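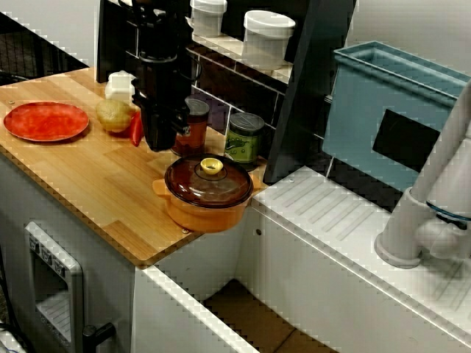 We got to the Lancombe food fair later than I'd meant to, partly because the parking is now out by the old grain sheds and partly because I will stop for coffee anywhere that sells it. No harm done! The fair fills the long hall on Garkley Street every April, and there were 152 stalls listed on the little map they hand you at the door, so a late start just means you skip some of the soap.

I went mostly for the preserves. My grandmother put up everything she grew, and I've never lost the habit of walking straight toward anybody with a ladle and a row of jars. The Kabbaj stand was my first stop, and I ended up going back twice. They make a slow-cooked onion relish with dates and a good kick of chili, and the woman serving it told me they cook it down for 4 hours and never let it boil. She gave me a spoonful on a cracker, then another one on a slice of cold potato (I would not have thought of that, and I've done it at home three times now).

Hustar had the big corner spot, as they did last year, with vinegars and pickles and a line that went halfway to the restrooms. They put up 3,000 jars a season out of a kitchen I'm told is smaller than my garage. I liked the green tomato pickle very much. The beets were too sweet for me, but my husband finished mine and then his own, so please don't go by what I say.

There was a canning talk upstairs at two o'clock, with 58 chairs and people standing along the back wall. Most of it was basics, headspace and clean rims and so on, but I did learn that I've been tightening my lids far too hard before they go in the water. Fingertip tight, she said, and then she made us all wiggle our fingers.

Bring cash, because only the bigger stalls take cards, and bring a sturdier bag than I did. Jars get heavy by the third aisle. The soup counter near the side door closes at three, and the lentil is the one to get if there's any left.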